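5.3 Feinwäsche und Tücher

Der Hersteller verspricht für das Programm »Fein 260« Ergebnisse wie von Hand. Wir sind da vorsichtig.

1. Pflegeetikett lesen. Fehlt es, Programm nicht verwenden.
2. Gemusterte Tücher einzeln ins Netz legen.
3. Driditz-Mittel halb so hoch dosieren wie auf der Flasche angegeben.
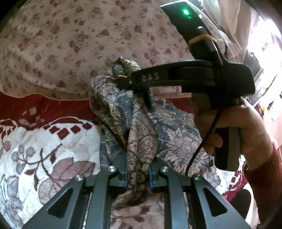 Rasha Issa hält auch die halbe Dosis noch für zu viel, bei weichem Wasser reiche ein Teelöffel. Geprüft haben wir das nicht.

4. Schleudern abwählen – die Voreinstellung ist für Seide zu hoch.

Achtung: Die Anzeige »Knitterschutz« ersetzt kein Bügeln. Meldet das Gerät Fehler 884, Tür geschlossen lassen und fünf Minuten warten.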